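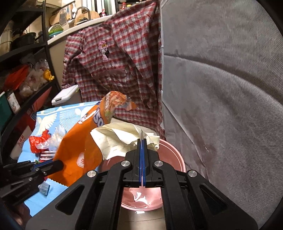

Ukwood Robotics Club: progress report to the Hashmi Fund, spring term

Print this page | E-mail this page

Work done this term

The club has kept to the tidying task set out in our application. Students use hand-held grippers to pick up household items and put them where they belong. Crumpled paper has been the main item so far. The gripper's fingers have blue rubber pads, and a loose wad of lined paper can be held between them over a pink plastic basin. Snack bags and other wrappers are the next group.

We ran 9 sessions, each 60 minutes long. More than 25 students came to at least one. Sessions are split so that one group handles the grippers while the other checks recordings and writes up the log. The log is now kept in one shared file, which has cut down on lost notes.

Problems

Two sessions were given over to repairs after pivot screws worked loose. Spare screws have been ordered from Eltard. Thin paper still slips if it is gripped near the edge, and the younger students need more practice at closing the fingers slowly.

Spending

Most of the equipment money has been spent. The travel money for the Ostier regional meeting has not been touched.

Next term

We will move on to bags and wrappers, then try two grippers working together. A short demonstration for parents is planned for August.

Contact us | © Ukwood Robotics Club | Back to top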